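Celari Automation Forum
Board: Bin picking and handling > Faults and safety
Thread: Protective stops at the wrist during bin work — hose routing or payload setting?

afawzy_celari
Posts: 170

Good afternoon. I am posting on behalf of the handling cell at Celari and would be grateful for the views of members with similar equipment.

Our arm has been halting with a protective stop while reaching into the bin. The controller reports an unexpected force at joint 6. The log holds 2,971 pick attempts since the last service, and the stops are becoming more frequent. No person has been hurt and no item has been damaged. Our site rules nevertheless require a written cause before the cell may run unattended.

We have checked the payload figure and the tool centre point. Both agree with the commissioning sheet from January. The items are of mixed shape, among them a spray bottle, a flower pot and a red tray with four recesses, and none of them is heavy. My own view is that the air hose and cables are loading the wrist when it turns.
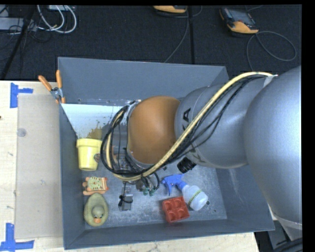 Celari handling cell, 1 Aug 2021

The hose passes beneath the orange-brown joint cover and loops up around the end of the arm, with the black cables in a loose loop at the wrist. We would welcome comments on whether this amount of slack is acceptable.

Adel Fawzy

broten_service
Posts: 2,971

Thank you for the clear report. In our experience a loop of that kind is sufficient to cause the fault. The slack is taken up when the wrist rotates, the hose pulls, and the controller reads the pull as a collision. Please jog joint 6 slowly through its full working range, with a second person at the stop button, and note the angle at which the hose goes tight.

I would also draw attention to the cable tie or wire on the gripper hardware. Its loose ends stick out and should be trimmed flush. They can catch on an item or on the bin wall.

Sezer_M

I must respectfully disagree with the previous reply. A hose under tension would normally give a stop at the same angle each time. The original post does not say that it does. The bin walls are tall and slanted, and I consider light contact between the wrist and a wall the more likely cause. There are scuff marks on the right-hand wall. Were they present when the bin was put into use?

afawzy_celari

The marks on the wall are faint and we hold no record of their age, so I cannot answer that with confidence. The stop angles were not logged. I accept that they should have been.

broten_service

Scuffs on a working bin prove very little. Items rub against the walls too. I maintain that the hose should be dealt with first.

trendine_hs

May I raise a point of procedure. Whichever explanation is correct, the force limit must not be raised in order to keep the cell running. We investigated a case at Trendine in which the limit had been increased after repeated stops — the next contact tore an air fitting from the tool. Please also confirm that the arm is isolated and the air supply vented before anyone reaches into the bin.

afawzy_celari

Confirmed on both points. The limit has not been altered, and isolation is part of our entry procedure.

The test requested by broten_service has now been carried out at reduced speed with the bin removed. The arm stopped twice, on both occasions with joint 6 turned 60 degrees beyond its usual pick position. The hose was visibly tight each time.

Sezer_M

That supports the hose, and I withdraw part of my objection. It does not exclude wall contact as a second cause. I would repeat the test with the bin in place once the hose has been rerouted.

afawzy_celari

Agreed. A second retaining strap has been ordered and the loose tie ends have been cut back. Unattended running remains suspended. I will post the logged angles here when the second test is complete.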